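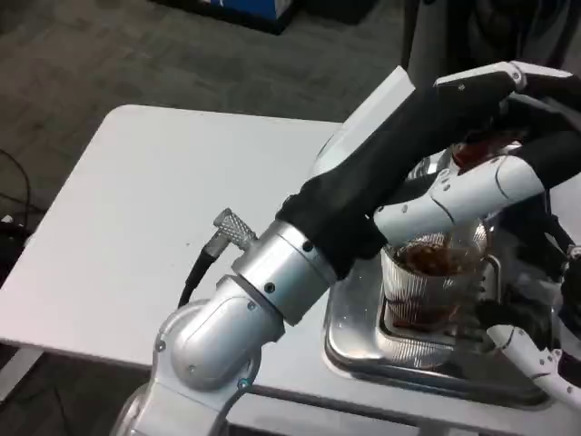 Kulletard T4 im Test: Höhenverstellbarer Tisch mit weißer Platte

Tischgestelle mit elektrischem Antrieb unterscheiden sich auf dem Papier kaum noch. Traglast, Hubbereich und Geräuschpegel liegen bei den meisten Anbietern dicht beieinander. Unterschiede zeigen sich bei der Steuerung, bei der Steifigkeit in ausgefahrener Stellung und bei der Verarbeitung der Platte. Der T4 von Kulletard wurde deshalb vor allem in diesen Punkten geprüft. Die Testdauer betrug vier Monate, der Tisch stand in einem Arbeitszimmer mit Teppichboden.

Lieferung und Aufbau

Geliefert wird in zwei Kartons. Der erste enthält Gestell, Motoren, Steuereinheit und Kleinteile, der zweite die Platte. Die Schrauben sind nach Montageschritten verpackt und beschriftet. Ein Innensechskantschlüssel liegt bei, für die Verschraubung der Querträger empfiehlt sich trotzdem ein Drehmomentschlüssel. Die Anleitung nennt die Anzugsmomente, allerdings erst im Anhang.

Die Platte ist ab Werk vorgebohrt. Bei unserem Exemplar lagen zwei Bohrungen geringfügig außerhalb der Toleranz, so dass der hintere Träger erst nach dem Lösen der übrigen Schrauben passte. Der Aufbau ist zu zweit gut zu bewältigen. Allein lässt sich das Gestell montieren, das Umdrehen mit montierter Platte aber nicht gefahrlos.

Antrieb und Steuerung

Beide Beine haben einen eigenen Motor. Der Gleichlauf ist einwandfrei, auch bei einseitiger Belastung. Anlauf und Stopp sind gedämpft. Das Bedienteil sitzt vorne rechts unter der Kante und kann vier Höhen speichern. Zum Abrufen muss die Taste gehalten werden, ein Antippen genügt nicht. Eine Umstellung im Menü ist nicht vorgesehen.

Die Kollisionserkennung reagiert beim Absenken zuverlässig. Beim Anheben gegen ein Regalbrett schaltete sie später ab, das Brett hatte danach eine Druckstelle. Die Empfindlichkeit lässt sich in drei Stufen wählen. Ab Werk ist die mittlere eingestellt, wir haben nach diesem Vorfall auf die höchste gewechselt. Fehlabschaltungen traten seitdem nicht auf.

Nach einer Netztrennung verliert die Steuerung gelegentlich ihre Referenz. Der Tisch muss dann ganz nach unten gefahren und neu initialisiert werden. Wer eine schaltbare Steckdosenleiste verwendet, sollte das berücksichtigen.

Steifigkeit

In Sitzhöhe gibt es nichts zu beanstanden. Bei einer Plattenhöhe von 105 cm beginnt der Tisch bei kräftigem Tippen in Längsrichtung leicht zu schwingen, ein Monitor am Schwenkarm zeigt das deutlich. In Querrichtung bleibt das Gestell ruhig. Das direkte Konkurrenzmodell von Andton ist hier besser, wiegt aber auch mehr und hat eine Querstrebe auf Kniehöhe.

Die Stellfüße haben einen zu kurzen Verstellweg. Auf Teppich sinken sie etwas ein, nach zwei Wochen musste nachjustiert werden.
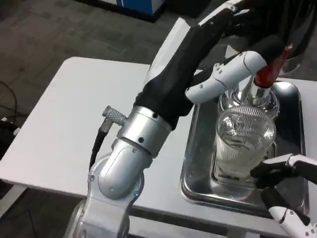
Oberfläche

Die weiße Beschichtung ist matt und spiegelt auch bei seitlichem Licht wenig. Kaffee und Kirschsaft ließen sich nach einer Stunde Einwirkzeit mit Wasser entfernen. Filzstift hinterließ einen schwachen Schatten, der mit Isopropanol verschwand. Metallabrieb ist das größere Problem: Unter einer Tastatur mit Aluminiumrahmen bildeten sich graue Striche, die nur mit Schmutzradierer zu beseitigen waren.

Die Kanten sind sauber verleimt. An der Kabelöffnung ist die Schnittfläche dagegen nicht versiegelt. Flüssigkeit kann dort eindringen, ein Streifen Silikon behebt den Mangel.

Kabelführung

Die mitgelieferte Wanne ist für ein Netzteil und eine kurze Steckdosenleiste ausreichend, für mehr nicht. Befestigt wird sie mit vier Holzschrauben, vorgebohrt ist dafür nichts. Wir haben sie gegen das Modell von Lammers getauscht, das sich zum Kabelwechsel nach unten klappen lässt.

Preis und Einordnung

Kulletard verlangt 900 Euro einschließlich Platte. Das Gestell allein ist nicht erhältlich. Für den Preis bekommt man einen leisen, gleichmäßigen Antrieb und eine pflegeleichte Fläche, muss aber bei Stellfüßen und Kabelwanne nachbessern. Für reine Sitzarbeit mit gelegentlichem Wechsel ist der T4 geeignet. Wer überwiegend im Stehen schreibt und größer als 1,85 m ist, sollte vor dem Kauf die Steifigkeit in der eigenen Arbeitshöhe prüfen.

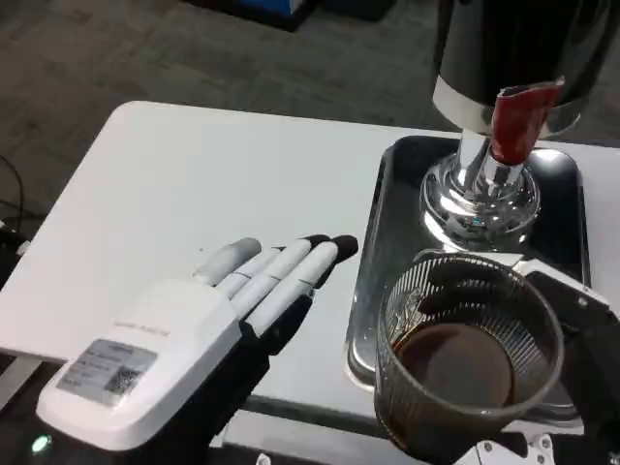

Bernd Wendt schreibt dazu, er habe den T4 seit April in Gebrauch und das Schwingen in Längsrichtung durch Nachziehen der Querträger merklich verringert. Die Schrauben hätten sich nach einigen Wochen gesetzt. Den Verlust der Referenz kenne er ebenfalls, bei ihm trete er nur auf, wenn der Strom während der Fahrt getrennt werde. Die Tasten am Bedienteil halte er für zu schwergängig.

Ein Nachziehen war am Testgerät nicht erfolgt. Die Querträger wurden daraufhin kontrolliert, zwei Schrauben lagen unter dem vorgeschriebenen Moment. Nach der Korrektur ist das Schwingen schwächer, am Monitorarm aber weiterhin sichtbar.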